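Learning to sleep again, or: the great mattress saga, part 2

So the new mattress came. If you read the last post you'll know I'd been going back and forth for most of the winter between the Ulitz (firm, springs, weighs as much as a pony) and the Bronier (foam, rolls up in a box, smells a bit like a swimming pool for the first few days). I went with the Bronier. I know, I know. Half of you wrote to tell me to get the springs.

My reasoning was pretty simple. I live up two flights of stairs with a turn in the middle, and the last time a spring mattress went up there it left a gray scuff along the wall that I've been looking at ever since. A box I can drag. And I did drag it, one step at a time, with a rest on the landing where I sat on it and ate a banana.

Unrolling it was great fun! You cut the plastic and it sort of sighs and then very slowly becomes a bed. The instructions said to leave it overnight before sleeping on it, and I lasted until nine in the evening.

The first night was terrible, I'll say that straight away. I'd been sleeping in a dip for years, a nice me-shaped dip on the left side, and with no dip to roll into I just lay there on top like a plank. I woke up at 2, then again at 4, then gave up and made toast. The second night was much the same with less toast. By the end of the first week I was looking up the return policy and trying to work out how you'd ever get the thing back in its box (you don't, they send a van).

What changed it in the end was the pillow. My old one was a big puffy thing, and on the old mattress my shoulder sank so far that I needed all of it. On the new one my head was propped up like I was watching TV. I swapped it for the flat sad pillow from the spare room, the one I always apologize to guests for, and slept until the alarm. I felt so stupid. And so rested.

Since then I've got a bit obsessed with the whole business of sleeping, I admit. I've been keeping a notebook by the bed, just a line each morning: what time I went up, what time I woke, how I felt. I'm up to 27 mornings now. My handwriting in it is awful and at least one entry just says "no." But I've learned a few things about myself. Coffee after lunch is a bad idea even though I've always told everyone it doesn't affect me. Reading in bed is fine if the book is a bit dull. And my days matter a lot more than I thought. When I've sat still from morning to evening, I get into bed tired in the head and wide awake in the legs. 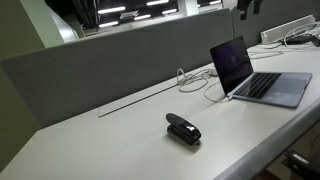
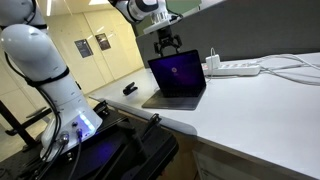
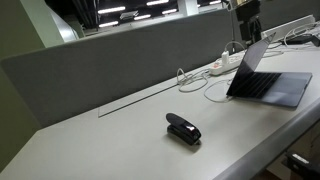

So I've started walking before dinner. Nothing heroic, 20 minutes up to the Ogbonna bakery and back along the canal, and I leave my phone at home because otherwise I end up standing on the bridge reading the news. The bakery is usually closing as I go by and they put whatever's left in a basket by the till for half price, so this has turned out to be less of a health plan than I meant it to be. The seeded rolls are very good. The cheese ones are better.

It does work, though. On walking days I'm asleep before I've finished worrying about whatever I'd picked to worry about. On non-walking days (rain, mostly, or laziness that I write down as rain) I get through a whole chapter and then lie there listening to the fridge.

The fridge is another thing. Did you know your fridge has a schedule? Mine hums, stops, clicks, and hums again, and in the small hours you can hear it right through the bedroom wall. I pulled it out from the wall a couple of inches and put a folded towel under one side, and it's a lot quieter. I also found a spatula back there that I had already replaced.

A couple of you asked about bedding. I bought one set of Rekance sheets, the plain cotton ones in a sort of oatmeal color, and they cost me $116, a number I had to say out loud in the kitchen before I could press the button. Are they nicer than my old ones? Yes. The corners are deep enough to stay put, and after a few washes they've gone soft without going thin. Are they that much nicer? Ask me in a year. I do think a lot of the niceness is just having sheets that fit the bed, because my old set was bought for a different mattress altogether and used to ping off at the corner in the middle of the night and hit me in the ear.

I've kept the old comforter. It's lumpy and it has a burn mark from a hair straightener, but it's the right weight and I'm not ready to start researching comforters. One rabbit hole at a time.

Things I tried that did nothing for me: the lavender spray (sneezing), the eye mask (ended up on the floor, every time), and warm milk (I just don't like warm milk). I had high hopes for the blackout blind but I hung it a little too narrow, so a strip of street light comes down each side and lands on my face. I need to get the drill out again. I've been saying that since October.

Oh, and for the person who asked whether the swimming pool smell goes away - yes, mine took a few days with the window open. Keep the window open longer than you think you need to, and put a sweater on.

Next time I want to write about naps, which I have strong feelings about. If you're a napper, tell me how long you go for and whether you set an alarm. I've been experimenting on the sofa and so far I either don't drop off at all or I wake up with no idea what year it is.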